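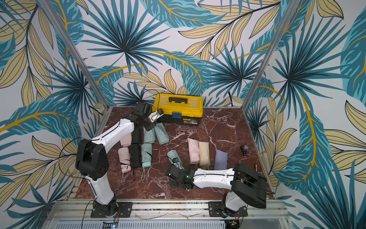 株式会社Skidarは、小型ロボットセルの導入計画、予算策定および機器選定を専門に行う技術会社である。対象は主に、卓上で完結する軽量物の把持、仕分け、整列の工程で、装置の製造は行わず、仕様の確定と見積の査定を業務の中心としている。双腕で折りたたみ傘を扱うセルの場合、傘を一方のグリッパーで挟んだときに手首のストラップがどこへ垂れるか、布カバーの色や向きが混在した状態で並べてよいか、といった条件がグリッパーと周辺機器の費用に直接影響する。当社はこの種の条件を、発注前に仕様書の文言へ落とし込む。

事業内容

導入計画の作成
対象工程の動作を分解し、腕の本数、可動範囲、架台寸法、電源容量を決定する。既設の作業台を流用する場合は、天板の平面度と荷重、レール固定部の剛性を確認する。二本の腕を同じレールに据える構成では、干渉領域の定義を機種選定より先に行う。順序を逆にすると、腕の長さが合わず架台を作り直すことになる。

予算策定
当社の見積査定様式「Drastitance」は、費用を本体、把持部、架台、配線、制御、教示、保守の区分で整理する。本体価格のみで稟議を通した案件は、教示工数と予備品の計上漏れが起きやすい。標準的な双腕セルの計画では、総額900万円を上限とする依頼が多く、そのうち本体と把持部が65%を占める。残額で架台、配線、教示、初年度の保守を賄えるかどうかが査定の主な論点となる。

機器選定と発注支援
候補機種の比較表を作成し、納期、保守窓口、消耗品の単価、制御基板の交換可否を併記する。推奨機種は一つに絞らず、予算が削減された場合の代替構成を必ず添付する。機器メーカーおよび販売店からの紹介料は受け取らない。

教示工数の見積
教示および動作確認には、1セルあたり200時間を標準として計上する。対象物が布製品や柔軟物の場合は別途加算する。形状が一定の樹脂部品と同じ工数で契約した案件では、検収の時期が後ろにずれる。
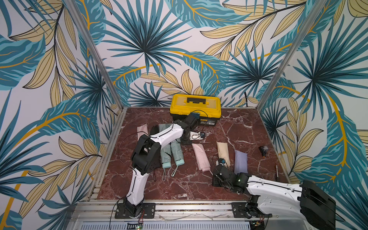

加算の幅は、対象物の寸法差、姿勢のばらつき、ひも類の有無から算出する。寸法差のみであれば把持幅の設定で吸収できるが、姿勢が一定しない場合は認識の調整が必要となり、ひも類がある場合は動作経路の見直しも加わる。算出表は契約書に添付し、対象物が追加された時点で改訂する。

設備について
評価設備「Caldeira」では、依頼主の支給品を用いた把持確認を受け付けている。確認項目は、把持位置、持ち上げ時の姿勢変化、ケーブルの取り回し、カメラ視野の遮蔽である。配線の余長は特に見落とされやすく、腕を伸ばした姿勢で不足すると全線の引き直しになる。評価結果は記録管理システム「Histano」に登録し、計画書の改訂番号と対応させて保管する。支給品は評価終了後に返却する。

体制
代表はロレンソ・パイヴァ(Lourenço Paiva)。産業機械の購買部門を経て当社を設立した。技術担当は機構と制御に分かれ、各案件に双方から1名ずつを配置する。営業専任の担当者は置いておらず、初回の問い合わせから技術担当が対応する。

ご依頼の流れ
初回の打合せでは、対象物の図面または現品、希望する処理量、設置場所の寸法、予算の上限と決裁時期を確認する。予算の上限が未定の場合は、概算のみを先に提出することもできる。概算の有効期間は2か月とし、期間を過ぎたものは機器価格を再照会したうえで再提出する。8月は機器各社の休業により回答が遅れるため、下期予算に計上する案件は早めに資料を提出されたい。

対応範囲外
人と同じ空間で動作させる装置の安全認証の取得代行、中古機の査定、補助金申請書の作成は受託していない。補助金を利用する場合、申請に必要な見積内訳の提供には応じる。

記載内容の最終改訂:4/9/20

カテゴリー:会社案内 / 設備計画・予算 / 双腕セル

コメント

購買係M
教示200時間には対象物の品種切替も含まれますか。それとも1品種での値でしょうか。

Skidar 技術担当
1品種での値です。品種切替は算出表の加算欄に計上します。

kitamachi_seizo
うちは本体だけで予算を取ってしまい、架台と配線が翌期回しになりました。区分表の様式だけでも公開してもらえると助かります。

通りすがりの保全
保守の区分に予備のグリッパーは入りますか。把持部のほうに入れると償却の扱いが変わるので、社内で毎回もめます。

Skidar 技術担当
初回納入分は把持部、交換用の予備は保守に計上しています。経理上の扱いは貴社の規程を優先してください。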